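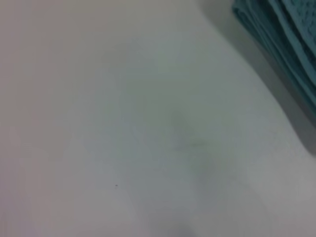 Budgeting for a cloth-handling cell at a small linen service

linen_and_lather
Topic starter

Hello everybody, and thank you in advance to anyone who makes it through this whole post, as I do go on. My sister-in-law and I run a linen service in Bokivport. We do salons, a couple of dentists, two yoga studios and a bed and breakfast that sends us everything down to the dish towels. After years of saying "someday" we've decided to put real money toward one arm that can pick up a small towel, square it on the table and fold it, while a person does the big pieces at the next station.

We have two quotes on the kitchen table right now. Sargate will sell us the arm, the gripper, a wrist camera and a stand as one package, with the software on a yearly plan. Geltby is cheaper up front, but it's the arm and gripper only, and the camera, the mount and all the setup are on us. The Geltby salesman was lovely and spent most of an afternoon on the phone with me, but every question about cameras ended with "your integrator can advise," and we don't have an integrator, we have my nephew.

So what did you forget to budget for? I have $3,000 set aside outside the main purchase and I'd love to know where it will go before it goes there.

pressman_gil

Welcome! Your $3,000 will go to the table, the lights and the electrician, in whatever order they can get to it first. I put in one cell for bar towels at our place and the arm was the easy part of the whole business. Our panel had no room left in it, so there went a chunk of money, and then the stand they sold us wanted to be bolted to a floor that slopes toward a drain (every laundry floor slopes toward a drain, bless them, and I've never met a robot salesman who had thought about it).

Ask both companies whether the stand can be shimmed, and get the answer in writing.

Orla_M

I'd add gripper fingertips to Gil's list. They're a wear item, like tires. Cotton lint gets into the soft pads and they go slick, and then you start seeing dropped corners. Ask what a set costs and how long they take to ship. I keep a spare set in a coffee can by the dryer.

And I'll say the unpopular thing, which is that for small towels only I'm not sure I would buy at all. How many do you fold in a day?

linen_and_lather

Orla, on a good day it's 1,000 small pieces, mostly salon towels and washcloths. On a slow one it's 200. I know, I know, that's quite a swing! The salons all want pickup on the same mornings and I have never once talked them out of it.

Orla_M

Then I'd look hard at those slow days. A machine you're paying for yearly doesn't mind standing there, but your bank account will. Could you hire somebody for the busy mornings and spend the rest on a better dryer?

pressman_gil

Oh, I disagree with that, and you know I'm fond of you, Orla. We tried the busy-morning hire for two summers. We trained four good people and every one of them left for a place that could give them full weeks, and I didn't blame a single one. The arm is still here.

t_rajkumari

Hello all, Rajkumari Thakur here. I plan equipment purchases for a group of small laundries, so I've been through this with a few owners, and I think Gil and Orla are each describing a real shop.

My advice is to settle the cloth before you settle the arm. Salon towels, waffle weave, bar mops and flat napkins behave very differently once a gripper tries to take hold of an edge. Pick the one you handle most and write your purchase order around it: which cloth, what size, how it arrives at the table, and what counts as a finished fold. Then ask both vendors for a trial with your own pieces, washed the way you wash them. A new towel out of the bag is stiff and well behaved and will make anybody's robot look clever.

Put money aside for the work surface too. You want a plain color well away from the color of your linens, with a matte finish, and you want it replaceable. I had an owner buy a beautiful polished steel table and then pay for it all over again in camera trouble. For teal or navy salon towels, plain white is fine. If you have a lot of white washcloths, they'll need something else under them, and that may mean a second top that you swap in. 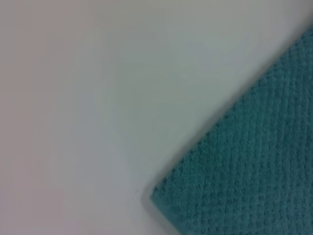
Page 2 of 3

linen_and_lather

Rajkumari, thank you, I printed that out and my sister-in-law has already taken a highlighter to it. Our most common piece by a mile is the teal one with the bumpy waffle sort of weave, so that's the one we'll write the order around. Laid flat on white you can follow the edge and the little shadow beside it very easily by eye. Whether that's as easy for a camera I couldn't tell you.

The white washcloths for the dentists I suppose we go on folding by hand, and I don't mind, I listen to my stories.

Tian_benchwork

Tian here, I do machine vision for packaging lines, mostly, and some fabric. That little shadow is worth spending money on. An overhead light straight down tends to wash it out, and a light set low and to one side brings up both the edge and the weave. Two inexpensive bars with diffusers, on a bracket you can move, will do more for you than a fancier camera. Get the bracket. Everybody bolts the light down on the first day and then wants it six inches over.

Two other things for the plan. First, fix your exposure and keep daylight off the table. If the station is near a window, budget for a shade. Second, specks. Lint and crumbs on a white top show up dark and sharp in close-up views, and depending on the software you may have to set a minimum size so it ignores them. Ask Sargate whether that setting is yours to change or whether it's a support call. With Geltby and your own camera it would be yours, along with everything else, for better or worse.

pressman_gil

A shade! We hung a shower curtain. Still up.

Orla_M

I'll give Tian the bracket, but I want to push on the Sargate yearly plan a little. Have you asked what happens if you stop paying in year two? With ours the arm kept moving but the camera side went away, and an arm that can't find the towel is a coat rack. I would sooner pay more at the start and own it.

t_rajkumari

Orla's question is a very good one and it belongs in the order, right next to the cloth description. I've seen plans where a small shop can keep the last version it paid for, and plans where it can't, and you usually have to ask twice. On the other side, I'd be careful about Geltby without anyone on staff for the setup. Is the nephew staying in town?

linen_and_lather

He's off to college after the summer! So that is a wrinkle. He says he can do it all remotely, and his mother says he can't answer a text message remotely.

I've written to Sargate with the year two question, the shim question and the speck question, and I asked them both about a trial with a bag of our own teal towels, washed and tumbled as usual. Geltby wrote back within the hour and would like the towels by mail – Sargate wants us to drive over, and it's a pretty drive, so we may do that and bring lunch. Gil, what did you end up putting under your stand?

pressman_gil

Steel shims and a rubber pad. I'll measure the pad when I get in tomorrow and post the thickness for you. Don't let them sell you the leveling kit until you've seen the price of plain shims.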